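Prurer Kitchen Set - README

Last touched April 2021

Hi! If you landed in this folder because somebody told you "the kitchen data is on the shared drive", you're in the right place. I'm Sabine Gerlach, I recorded most of this and I look after the files, so if something is broken it's probably my fault and you should tell me.

What's in it

800 episodes of one robot arm moving toy vegetables around a pretend kitchen counter. A person drove the arm for every one of them, no scripted motions at all. 500 are the plain tasks (vegetable out of the tray, into the pan or the bowl), and the rest are mixed: longer ones with two steps, ones where I changed my mind halfway, and a small pile of failures that I kept on purpose. Please don't filter the failures out before you've looked at them! Fawzy, our training code, reads the outcome flag and can weight them down for you. 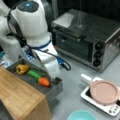
Fixed camera. Pepper, green one and orange one in the tray, pan on the hot plate.

The counter

I tried to keep the big stuff where it was and let the small stuff wander. Toaster oven at the back, hot plate in front of it with the pink pan on top, gray tray over by the arm, wooden board next to that. The vegetables get reshuffled between episodes, and the tray gets nudged and turned a bit whenever I remember (I remember more often in the later sessions, sorry). The bowl is the thing that suffers most in the fixed view because it sits so low, so if your model is bad at bowl tasks, check how much of the bowl it can even see before you go blaming the network.

A word on names. In the instruction text the vegetables are called "yellow pepper", "green vegetable" and "orange vegetable". We had long arguments about what the green and orange ones are supposed to be, and different drivers typed different things, so I went through and made them all the same. The original typed text is still there in the raw_instruction field if you want the mess - some people do, for language work.

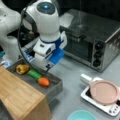
Every episode folder has the same files: the camera streams, joint positions, gripper opening, the driver's commands, and a little text file with the instruction, the outcome flag and any notes. Outcome is one of done, partly or failed. "Partly" means the vegetable ended up touching the target without really being in it, and yes, that's a judgment call. I made all of those calls myself so at least they're wrong in a consistent way.

Commands are stored as the driver sent them and joint positions as the arm reported them, and the two do not line up perfectly. There's a lag. Fawzy corrects for it when it loads the files. If you write your own loader you'll want to do the same, or you'll train a policy that is always a touch behind itself (ask me how I know).

Cameras

There are fixed views of the counter and one camera at the wrist. The fixed ones get bumped. Not often, but we're all walking past them, and after a bump the crop changes and the arm can fill a lot more of the picture than it did the session before. I've stopped trying to hide this. Every session has a camera_note, and if it says "moved" then don't reuse the calibration from the session before it.
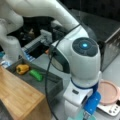

Splits: train on everything except the 40 episodes listed in holdout.txt. Those are for testing and I picked them by hand so that every task shows up. Please, please leave them alone. The first version of this set, from September, didn't have a holdout list, and the Umholm and Pekerwood results couldn't be compared with each other at all, which made for a pretty sad meeting.

Known problems

- 73 episodes have dropped frames in the wrist stream. They're listed in drops.txt, and the fixed views are fine for all of them.
- Wrist frames from very close range can be nothing but gray blur. They're left in. If you pick your training frames at random you'll get a few of these, so your loader should cope with them.
- Gripper opening drifts a little over a long session. Re-zero it per session and you'll be OK.
- Some notes are in German. Those are mine.

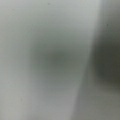 Wrist camera, very close to a pale surface. Tagged wrist_uninformative.

That tag goes on single frames, by the way, never on a whole episode. Adding it by hand is slow going and I'm only part of the way through, so no tag doesn't mean the frame is good!

If you add episodes, copy the folder layout exactly, fill in the camera_note even if all it says is "same", and send me the session name so I can update the lists.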